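Rendex 모바일 게임패드 상품 안내

안녕하세요, Akdale 게임숍입니다! 이번에 들여온 건 Rendex 스마트폰용 게임패드예요. 저도 퍼즐이랑 실시간 전략 게임을 워낙 좋아해서 입고되자마자 한 대 빼놓고 일주일 내내 붙잡고 있었어요 (덕분에 잠을 못 잤네요).

버튼은 눌리는 맛이 또렷하고, 스틱은 살짝 뻑뻑한 편이에요. 저는 이쪽이 조준할 때 편하던데, 부드러운 걸 찾으시면 Brusberg 쪽이 나을 거예요. 한 번 충전하면 23시간 가고, 무게는 200g이라 누워서 해도 팔이 덜 아파요!

구성품: 본체, 충전 케이블, 교체용 스틱 캡 4개
색상: 검정, 회색
보증 기간: 6개월

터치로만 하는 게임은 버튼 배치를 직접 잡아 줘야 해요. 처음엔 좀 귀찮은데 한 번 저장해 두면 그대로 불러와집니다. 요리 게임에서는 재료 집는 버튼을 오른쪽 어깨로 옮겨 보세요, 진짜 편해요.
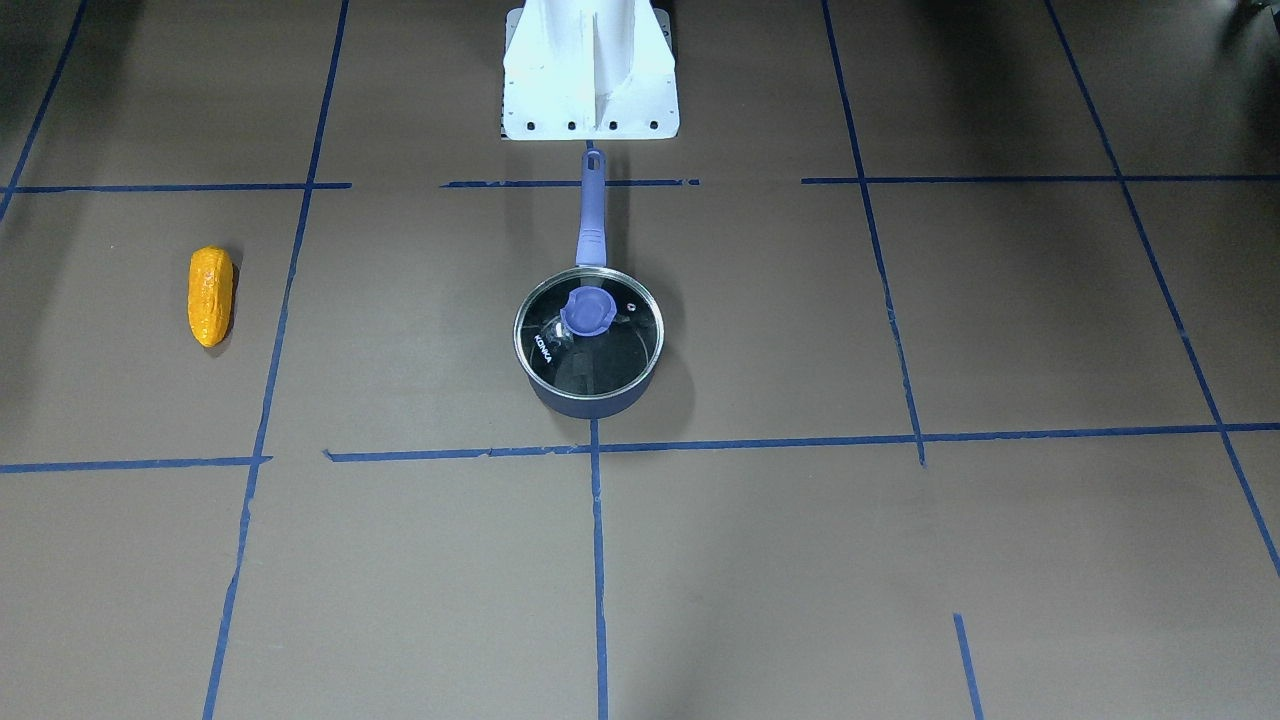 보라색 손잡이가 달린 남색 소스팬

예약하신 분들 물량은 4월 10일 월요일에 먼저 나가고, 일반 주문은 그다음 순서로 보내 드려요. Begović 케이스와 같이 주문하시면 한 상자에 담아 드립니다. 궁금한 점은 상품 문의란에 남겨 주세요.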